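Section 6: Finishing Your Iludden Wooden Blocks with Oil and Wax

Now that your blocks are sanded and wiped down, you've reached my favorite part, when the grain finally shows itself! Take your time here (an unhurried afternoon is just right), and do read through all the steps once before you open the tin.

You will need the Jendus oil and wax blend, two lint-free cotton cloths, a rack or some old cookie cooling wire, and a pair of thin gloves if your skin is at all sensitive.

1. Stir the blend slowly with a clean stick until nothing is left sitting on the bottom. Please don't shake it, or you'll be chasing bubbles all afternoon.

2. Try a little on a scrap of the same wood first. Maple hardly changes, but cherry and walnut go quite a bit darker.

3. Dab a small amount onto the first cloth and rub it along the grain, doing the end grain last. End grain is thirsty and will take nearly 100 drops if you let it, so go easy.

4. Wait 6 minutes, then buff with the second cloth until the block no longer feels tacky.

5. Set the blocks on the rack so that none of them touch, and leave them overnight. Repeat for a second coat if you'd like a softer sheen.

CAUTION: Oily cloths can heat up and catch fire on their own. Lay them flat outdoors to dry, one layer thick, and never wad them up in a trash can.
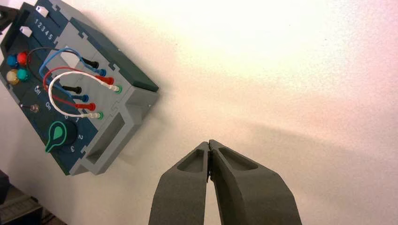
Fig. 2. Board with sliders and push buttons.

NOTE: Let finished blocks cure fully before giving them to a child, following the time printed on your tin. If yours smell strongly after that, give them longer in a room with a window open. In a damp December this can take much more patience than you'd expect.

For touch-ups between coats, see Section 7, kindly rewritten by Yolotzin Medrano.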